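Telow Community Lunch Club: April report to the Cuvach Fund

Hello again from Telow! I promised Jaruwan Bunnag I'd keep this one shorter than the last, so I'll get straight on with it.

The lunch club is doing well. We now have 23 regulars, and on our busiest day we served 100 plates, helped along by the choir from Hondudport who'd heard there was crumble. I had to send out for more custard (it's in the receipts, sorry). The veg soup is still the favourite by a mile, and the fish pie has been dropped for now after fish went up again.

Your grant has mostly gone on food, gas and the hire of the hall. The second-hand cooker is fitted and passed its safety check, but the left oven runs hot and we're learning to live with it.

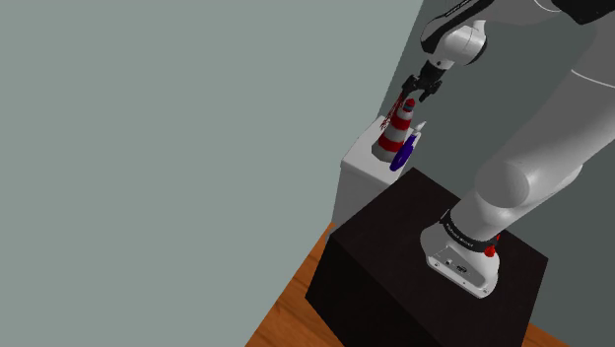 Getting people to us is still the hard part. The Cha minibus only comes through in the morning now, so anyone from the top estate has a long wait before we open at noon. We've started putting the kettle on early and letting them in for a cuppa and the crossword, and I'd like to make that a proper part of the club if you're happy for us to stretch the heating money a bit. I've asked the bus people twice about a later run and had one very polite reply that didn't say much.

We did lose 3 helpers over the winter, two to new jobs and one to a new knee. The washing up suffered! A couple of sixth formers have since joined us and they're brilliant, though they'll vanish when exams start.

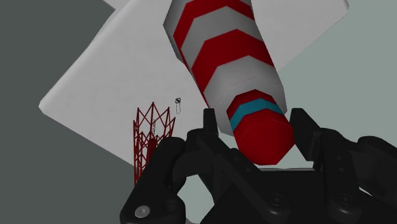

Red and white stripes, close up.

On to money. We're £100 under budget so far, mainly thanks to the allotment lot giving us their leeks and more kale than anyone wanted. I'd like to carry that over and put it towards a bigger fridge, as the one we've got is full by the time the milk goes in. Could you let me know if that needs a form? I've got a quote and can send it over with the gas bill.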